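Keeping a pale desk top clean when a small lamp lives on it

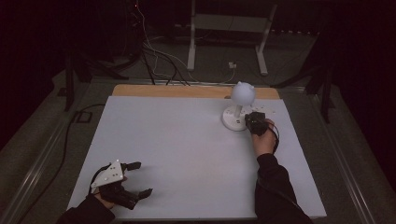 Reading time: 2 minutes

In our flat in Uvville we have one desk with a pale top, and every small thing shows on it. Dust, crumbs, the grey bits from a rubber. On a dark table I never saw them. Here are the habits which work for me after more than one year.

Begin with the far corners. The middle of the desk gets wiped by your sleeves all day, but specks collect near the lamp. Lift the lamp away fully, do not push it. If there is grit under the base, pushing it will draw a fine scratch, and on a pale surface you will see it each evening when the light is low.

Brush first, then wipe. I use an old soft paintbrush and a sheet of paper folded in half. After this comes a cloth, squeezed well, with one drop of washing-up liquid. Dry it with a second cloth.

Take the plug out before you clean the lamp. For a round head with little ears, like an animal lamp, the dust sits behind the ears. A cotton bud reaches there. My friend Toshio Kikuchi uses a make-up brush and he says it is quicker. Do not let water come near the button.

If your desk has a wooden edge, wipe it separately, along the grain, with an almost dry cloth. Small items like to stay on that edge and later they fall behind. I put mine in a saucer.

I do the whole desk every 15 days, and the corner with the lamp a bit more often. In February, with the heating on, it needs it every 6 or 7.

Afiq Tuhumury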